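A visit to the Westerberg paper mill

Dec 7, 2019

We had been meaning to go to the mill at Westerberg for years and kept putting it off, mostly on account of the trains. There is one in the morning from Vatusitz and one back in the late afternoon, and if you miss the second you are staying the night. The mill opens its doors to visitors twice a year, in September and again before Christmas, and this time the date suited us.

The journey takes a little under two hours. The line follows the river for the last part and you see the mill chimney well before the station. It no longer smokes. The boilers went over to gas a long time ago and the chimney is kept because it is listed.

Getting there from the station

Turn left out of the station and follow the road down to the bridge. There are signs, but the first one is behind a hedge. The walk is 30 minutes at an ordinary pace and the last stretch has no pavement. A minibus was running for the open day, though it filled up straight away and we walked. In wet weather you would want boots.

Tickets are sold at the old weighbridge office. They take cards now. You are given a paper wristband, made on site, which is a nice idea but mine had come apart by lunchtime.

The tour

Groups set off every half hour and ours was about 29 people, too many for the narrower parts of the building. Those at the back missed a good deal of what was said. If you have a choice I would take the first tour of the day, as the one before ours looked half the size.

It starts in the rag loft. The mill made its paper from linen and cotton rags until well into the last century, and the loft is where they were sorted and cut. The cutting tables have a blade fixed upright at one end, and the women drew the cloth across it towards themselves. Buttons went into a trough underneath. There is still a drawer of them, which visitors are allowed to put their hands in, and the children in our group did not want to move on.

From there you go down two flights to the beater room. This was the loudest part. One of the beaters had been set going with a small load of pulp and you could feel it through the floor. The guide explained that a fine writing paper might be beaten for most of a day and a blotting paper for hardly any time at all. I had always supposed that the difference between papers was in what went into them, but a lot of it is done here.

The vat room is next. A papermaker was forming sheets by hand, and each visitor who wanted to could try one. The mould is heavier than it looks once it has water on it. Mine came out thick at one corner and thin at the other. The sheets are pressed between felts and you can collect yours at the end, still damp, between two pieces of card. Ours got home in one piece — we laid them flat in a baking tin lid for the train.

After the vats you cross the yard to the machine house, built to take the first continuous paper machine in the valley. The machine is 158 years old and most of it is original, apart from the drying cylinders. It runs only in September, so we saw it standing still. I would have liked to see it going. The guide went along the length of it and did his best, but it is hard to imagine a wet sheet moving at speed through something so quiet.

The newer buildings

The second half of the visit is in the modern part of the site, across the footbridge. Here the mill makes filter papers and card for conservation work, and this is what pays for the rest. You may not go on to the production floor itself. There is a glassed corridor above it and a few rooms off to the side that are opened up for the day. The walls are white and everything is very clean after the beater room. We spent less time on this side than we should have done, as by then people were getting hungry.
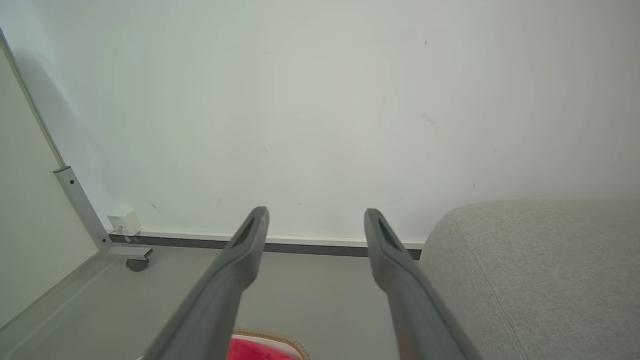 Food and the shop

The canteen does soup, rolls and a hot dish, and on our visit the hot dish was sausages with red cabbage. Prices were fair. The queue was long at midday and had gone by two. There is also a coffee stall in the yard run by Mosico, who have a café in the town, and their poppy seed cake was better than anything in the canteen.

The shop sells paper by the sheet as well as notebooks, envelopes and cards. The watermarked sheets are kept in flat drawers and you have to ask for them. I bought ten sheets of a cream laid paper and a roll of offcuts, which are sold by weight and are good value. The notebooks are bound by Trenida, a small bindery in Vatusitz, and can be bought there at the same price, so there is no need to carry them home.

The watermark room

This is above the shop and easy to miss. There are 231 wire watermark designs on show, pinned to boards with a light behind them. Many are crests and initials for customers who had their own paper made. Others are plainer than that: a bell, a fish, a pair of scissors. The labels are only in the local language, although a folder with translations is kept on the windowsill. It was the part I enjoyed most — warm, quiet, and with a bench.

Practical notes

Allow four hours if you want to see both sides of the river. There are a lot of stairs in the old mill and no lift. The newer building is level throughout and has the better toilets. Dogs are not allowed indoors. Photographs are permitted everywhere except from the glassed corridor. The last minibus back to the station leaves half an hour before the train.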